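Ticket: Members can't vote in the Flestwood Cooking Society exec election
Print | E-mail
Opened by: Marisa Orlandini (club secretary)
Handled by: Ostap Lysenko, student groups web support
Status: Closed

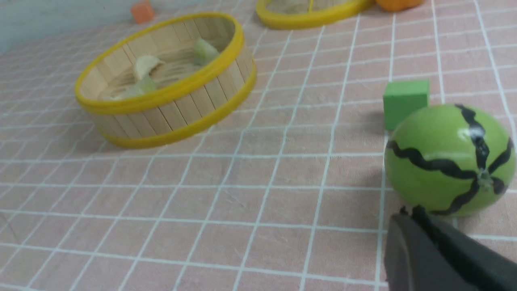 December 27, 2021

Marisa Orlandini wrote:
Voting for next year's exec opened this morning on the Prumov page and I have had messages from members who can't get a ballot. They log in fine, they see the society page, but where the Vote button should be it says "You are not eligible for this election." All of them have paid. Filipa Barros is one of them and she is standing for social secretary, so she can't vote in her own race. I can vote, and so can Bart Baert. I already tried logging out and back in and using a different browser. Same thing.

Ostap Lysenko wrote:
Thanks. Can you send me the list the election was built from? It's under Elections > Setup > Voter list > Download. Please also tell me when Filipa joined and whether she paid online or at a stall.

Marisa Orlandini wrote:
List attached. Filipa paid at the stall at the welcome fair, by card. Bart and I both renewed online over the summer. Svyatoslav Stetsiuk was running the stall and says he typed everyone in on the laptop afterwards.

Ostap Lysenko wrote:
The list you sent has 3,707 rows, which looks like every account across all the student groups. Your society has 430 members. Did someone pick "All accounts" when the election was set up?

Marisa Orlandini wrote:
That was me. I picked it first, saw it was wrong and changed it to "Society members – current." I must have downloaded the old version. New one attached.

Ostap Lysenko wrote:
Got it. The second list is the right kind but it is short. Filipa isn't on it. I looked up her record and her membership type is "Stall" and the end date is blank. The election filter only takes people with an end date after the close of voting. Anyone with a blank date gets dropped.

Tried:
– Refreshed the voter list. No change.
– Set an end date on Filipa's record by hand and refreshed again. She now shows as eligible.
– Checked one more stall record, same blank date.

Filipa, if you are copied on this, please try now.

Filipa Barros wrote:
Works for me. I got the ballot and the confirmation e-mail. The treasurer race shows Bart's name twice, is that meant to happen?

Ostap Lysenko wrote:
No. He has 2 nomination forms in the system, one started and one submitted. Bart, are you OK with me deleting the unfinished one?

Bart Baert wrote:
Yes, delete it. The first one froze when I uploaded my statement so I started over.

Ostap Lysenko wrote:
Deleted. No votes had been cast for that entry, so nothing has to be moved. I have also filled in the end date for all the stall memberships and rebuilt the list. It now matches your member count. Votes already cast are kept.

Marisa, I suggest you e-mail everyone to say the problem is fixed and extend voting by 3 days. The setting is under Elections > Dates. You don't need to restart the election.

Marisa Orlandini wrote:
Extended, and the e-mail has gone out. The handover meeting is not until March so the new date is no trouble. Svyatoslav asks what he should do differently at the next stall.

Ostap Lysenko wrote:
Fill in "Valid until" before saving. The form lets you skip it, and I've asked for it to be made a required field. Closing this one – reply here if anyone else gets the same message.

Print | E-mail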